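Textbooks > Applied Automation > Part III: Unstructured Environments > Chapter 9

Chapter 9
Household and Shop-Floor Chores: The State of Capability

9.1 Scope of the chapter

Earlier chapters dealt with machines whose work arrives in a known position, at a known time and in a known orientation. A palletizing cell or a spot-welding line satisfies these conditions by design, and the cost of satisfying them is carried by the fixtures, conveyors and guarding around the arm. A bedroom or a laundry room has none of this apparatus. The same is true of much of a small shop floor, where parts are set down wherever there is space and rags are left on the bench.

This chapter asks how far present machines can carry out chores under such conditions. The term "chore" is used for a task that an untrained adult completes without instruction, that recurs at irregular intervals, and whose end state is judged by eye. Folding, clearing, wiping, sorting and fetching all qualify. Cutting hair and cooking to a recipe do not, and are left to Chapter 12.

The reader should be familiar with grasp closure (Section 4.3) and with the distinction between kinematic reach and usable workspace (Section 5.1). No background in learning methods is assumed.

9.2 Why cloth is the usual test

A rigid object of known shape has six degrees of freedom. Once its pose has been estimated, the remainder of the problem is largely geometric. A sheet of fabric has no comparable finite description. Its configuration depends on its history of handling, on its contact with the surfaces beneath it and on the stiffness of the weave, which may vary along seams and hems. Two attempts that begin with the same grasp can end in visibly different states.

Three difficulties follow. The first is perception: most of a crumpled cloth is hidden by the cloth itself, and the corners, on which nearly all folding procedures depend, are often among the hidden parts. The second is grasping. A parallel-jaw gripper closing on fabric may take one layer or several, and jaw position alone is a poor indicator of which has occurred. The third is coordination. A single jaw can lift and drag a cloth but cannot readily spread it, and a second point of support is required before the material can be tensioned.

Tensioning between two jaws is therefore treated as the elementary bimanual operation. Its result is seldom uniform. Where a jaw gathers the fabric at one end, the material nearby tends to bunch or twist, while slack collects elsewhere and falls under its own weight to the floor. Neighbouring objects of similar colour complicate the separation of the cloth from its background.
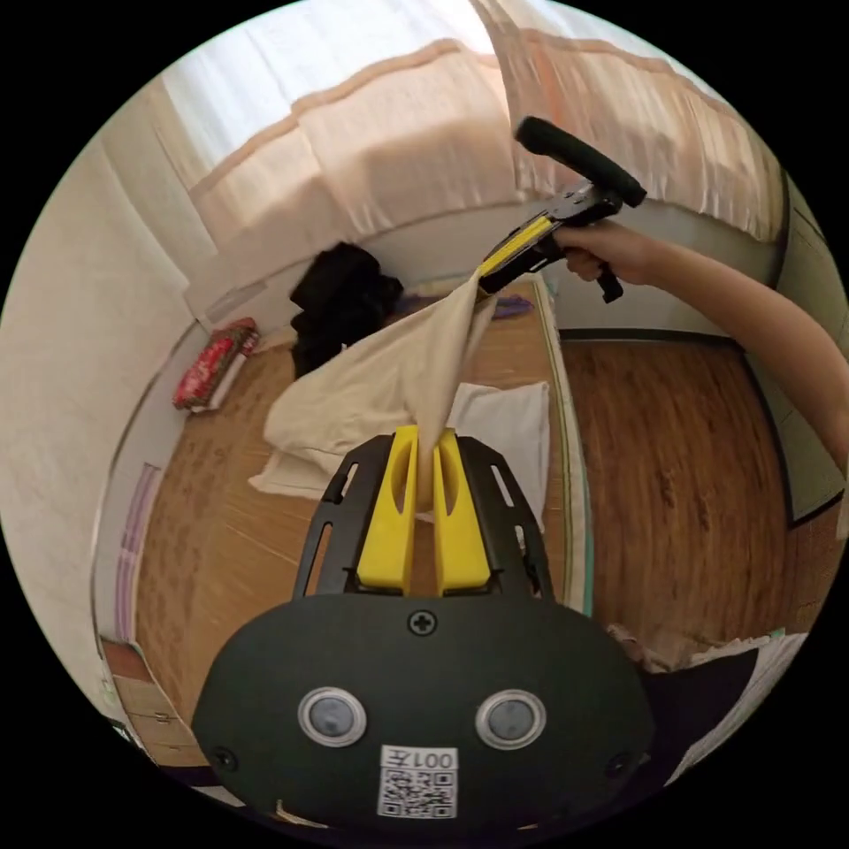

9.3 Demonstration with hand-held grippers

The grippers in the preceding figure are held by hand. One person's bare arm is visible, the hand closed on a tool whose yellow jaw clamps the upper end of a beige cloth; the other end is pinched between the upright yellow fingers in the foreground. Note the narrow twisted portion near those fingers and the wider slack portion over the floor.

Hand-held tools of this type restrict the demonstrator to the contacts that a two-finger machine could make. They do not reproduce the reach limits, payload or joint speeds of an arm, and a motion that is comfortable for a person may be infeasible for the machine that is meant to repeat it.

9.4 Reported performance

Sayaka Miyazaki's trials at the Clurnton laboratory comprised 2655 attempts at folding a hand towel, using over 39 towels of differing weight and wear. Performance was acceptable when the towel began flat – and fell sharply when it began in a heap. Sânziana Gavrilă later repeated 198 of the heaped cases with the Sevotden controller and 2 arms. She attributed most failures to the first grasp, before any fold had been attempted.

The short answer to the question posed in Section 9.1 is that individual steps are within reach and complete chores, performed unattended in an ordinary room, are not yet dependable.

Related sections
Chapter 8: Bin Picking and the Dovau Cell
Section 9.5: Wiping and Surface Contact
Section 9.6: The Chae Measure of Task Completion
Chapter 10: Mobile Bases in Occupied Rooms
Appendix C: Fabric Properties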